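Household Chores Remain a Test for Machines, Briro Researcher Says

2021-10-26

The question put most often to Kgomotso Oosthuizen is when a machine will be able to clean up after dinner. As head of domestic task research at the Briro Institute, Oosthuizen has heard it from city officials, appliance makers and members of her own family. Her answer has changed little in recent years.

"A machine can do parts of the work today," she said in an interview at the institute's offices in Dadidgate. "It can do some of those parts very well. What people want is the whole evening, from the table to the cupboard, in a kitchen the machine has never seen. We are not there, and I would be cautious of anyone who gives you a date."

The institute opened its household program in April with a staff of five. Its purpose is to measure how well robot arms carry out ordinary kitchen work and to publish the results in a form that housing providers and care organizations can use. The program is supported by Sibiya, a regional foundation concerned with independent living.

Oosthuizen and her colleagues began by writing down what people do in a kitchen over the course of a week. The list came to 83 separate tasks. Some, such as closing a cabinet door, take a second or two. Others, such as putting away the contents of a shopping bag, involve a long chain of decisions. Of the 83, the institute judged 38 to be suitable for testing in the first year.

"We left out anything with a sharp blade, and we left out most work with liquids," she said. "Those tasks matter a great deal to the people we want to help. They will have to wait until the simpler ones are dependable."

Most of the testing takes place in simulation. Each task is attempted 200 times in a modeled kitchen, with the starting conditions changed between attempts. A pot may be turned so that its handle faces the wall. A drawer may begin open, closed or somewhere in between. Oosthuizen regards these small changes as the most useful part of the exercise.

"If you always put the pot in the same place, the arm will learn that place," she said. "A family does not put the pot in the same place. We want to know what the arm does on the morning when everything is a little bit off." 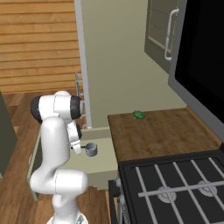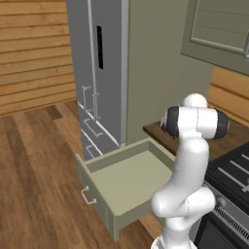
The robot arm in the simulated kitchen: at the counter with a cooking pot, first, and beside an open drawer, second.

Handles have received particular attention. According to Oosthuizen, a great many kitchen tasks begin with one, whether it belongs to a pot, a drawer or an appliance, and an arm that takes hold badly at the start seldom recovers later. A person who grips a pot handle too near the end feels the weight shift and corrects without thinking. The arm must be given some means of noticing the same thing.

Drawers present a different difficulty. The hand has to follow the path of the drawer as it slides, and the rest of the arm has to stay out of the way. "You pull a drawer and you step back," Oosthuizen said. "An arm with a fixed base cannot step back. It has to fold itself up in the space it has, and in a small kitchen that is very little space."

She was direct about the limits of simulated testing. Friction is simplified in the model, and a drawer in a rented apartment may stick for reasons no designer would think to include. For that reason the institute plans to repeat a portion of the tests in a full-size kitchen at Nidcombe, a residential building with apartments for older tenants. The tenants will be asked which chores they would hand over and which they would prefer to keep.

"I expect some surprises there," she said. "We tend to assume that everyone wants the dishes done. My mother would let a machine do the floors tomorrow, but she would never let it near her pots."

On the subject of cost, Oosthuizen declined to offer an estimate. She noted that the price of an arm is only one part of the matter, and that installation, repair and supervision would all need to be counted before a housing provider could make a sensible decision. The institute does not recommend that any provider purchase such equipment for unsupervised use at present.

Asked which chore she would give to a machine first, she named unloading the dishwasher. It is also among the tasks she considers furthest from being solved, as it combines fragile objects, crowded racks and cupboards that differ from home to home.

"I still unload mine by hand every morning," she said.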